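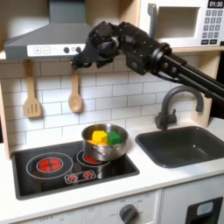 Season report to the Flunmont Fund
Hakberg Junior Racing Club, 15 December 2024

Dear Maribel Sotelo and friends at the Fund,

First of all, thank you, and please forgive the length of this one. It has been our busiest year of kart racing yet, and every time I sat down to write to you another box of results sheets turned up that I felt I ought to mention. I will try to keep to what you asked for, which was how the season went, how the money was spent and what we hope to do next.

On the track

We entered 3 karts in the regional junior series and brought all of them to the final round, something we have never managed before. Our oldest driver finished second in the senior cadet class with 168 points, after a very wet morning at Flunmont when he started near the back and simply kept his head while others went off at the hairpin. We took 2 wins over the year, both in the mini class, and both by the same young lady, who would like it known that she was also fastest in practice.

The middle of the season was harder. We had a run of chain trouble that cost us points we should have had, and one engine went back to Flastent for a rebuild and missed a whole meeting. The children took it better than the adults did, I must say. They pushed karts, held pit boards and cheered for their friends, and I was very proud of them.
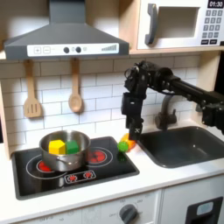
Timekeeping was the part of your grant we were most nervous about, and it has turned into the part we like best. Before, we had one stopwatch and a lot of arguing. Now each kart carries a transponder, and the lap times go up on a screen by the pit gate, in big plain digits like the 01:30 on that little white microwave, so even the smallest drivers can read their own lap as they roll in. Parents have stopped asking me for times, and Amrit Lavoie, our lead coach, goes through the laps with each driver over a sandwich before the next heat.

How the grant was spent

Most of it went on the transponders and the receiver. The next largest share paid for tires, with a set kept back for families who could not buy their own. The rest covered track hire for winter practice and new helmets and rib protectors in the small sizes, which we never seem to have enough of. We gave out 70 free practice places over the year, and several of those children have since asked to join us properly. Receipts are in the folder that went to your office with this report. 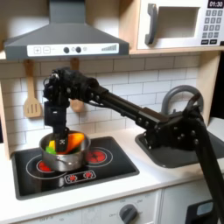
Winter work is now under way in the Wang Street garage, and I am happy to say it looks a good deal tidier than when you visited. Amrit has had the older drivers strip and clean their own karts, writing down each part as it comes off. Our hand tools used to live in a heap in a crate, and they are now going up on the wall where anyone can reach them, much as the wooden spatula hangs against the white tiles in the toy kitchen. It has saved us a lot of hunting for the right wrench, and the children put things back without being told, or most of them do.

Looking ahead

We would like to run a full team again next season and add a beginners' class for children who have never sat in a kart. Amrit is working out the costs, and we will send them on to you when they are ready. The one worry is track hire, which is going up, and we may have to share our practice sessions with another club to keep the places free.

You would be very welcome at our first practice of the new season. Bring a warm coat and sturdy shoes, and we will find you a seat by the pit gate.

With thanks and warm wishes from all of us at Hakberg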